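Reading a defective product notice letter

19 December 2018

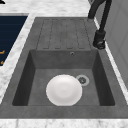
A demand letter in a product case does two jobs: it puts the seller on notice of the defect, and it fixes the date from which the seller can be said to have known. Buyers tend to write only the first half. They describe the problem at length and leave out the order number, the delivery date and the remedy they want. Take a kitchen sink with a grooved drainboard that slopes toward the basin. If the complaint is that water stays on the board, the letter should say so in those words, name the grooves, and give the date the buyer first saw it. "The sink is bad" preserves very little.

I went back through my notes from October on the Linora matter, which settled. Sabina Gajdoš had drafted the first notice for the buyer. It ran to five pages, and the claim for $2,513 appeared on the last one. Percy Ñahui cut it to a single page and put the figure in the second line. The seller, Polbridge, had 30 days to answer under its own terms and used all of them.

Two points on method. Send the letter by a service that records delivery – e-mail alone invites an argument over receipt. Keep the product if you can, uncleaned and unrepaired, until the other side has had a fair chance to inspect it.

The inspection clause deserves its own post. Chang-ho Maeng has sent me the Pridell wording, and I will go through it when I have the exhibits.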